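Grisau Parts Holder Board for Bench Repair

Posted in February by Karthikeyan Warrier

Print this page | E-mail this page

The Grisau parts holder is a flat grey board with raised holders on its face. It stands on the bench beside an open computer and gives small parts a fixed spot while the case is being worked on. We sell it to repair counters, school labs and anyone who strips desktops for refurbishing.

The holders come in different shapes. The narrow U-shaped brackets are open at the top and take slim parts on edge, such as a memory module. The taller rectangular frames have a raised lip and a recessed centre, which suits flat items that would otherwise slide about. There are no lids or springs to break.

The board is 3D printed to order in our workshop. Standard colour is grey. Other colours are available on runs of 30 or more, and the layout can be changed at the same time if you send us a drawing. Please allow extra time for custom layouts, as we print a test piece first and mail it to you for checking.

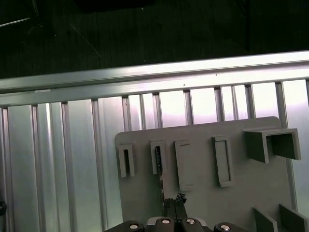
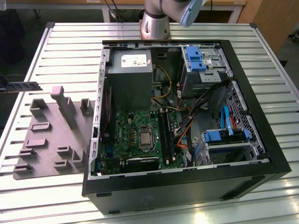 Will the board fit on a slatted aluminum bench?

Any flat, level surface will do, slatted or solid. For slatted benches we recommend the Gindetti foot kit, which bolts into the channels and keeps the board from creeping. The kit is sold separately and includes 2 feet, bolts and a hex key.

Cleaning: wipe with a damp cloth and mild soap. Do not use acetone or put the board in a dishwasher. Keep it out of a parked vehicle in summer, as the narrow brackets will warp before anything else does.

Static: the standard board is not an anti-static product. Use your usual wrist strap and mat. A version in dissipative filament is listed under part number 103-D and is priced by quote.

Ordering: single boards ship from stock in most months. Schools and refurbishing programs can order on account through Drirent. For bulk orders up to 1000 pieces, write to Ankit Rawat at the sales desk with the quantity, colour and delivery address.

Contact us | Copyright Grisau Bench Supply. All rights reserved. | Back to top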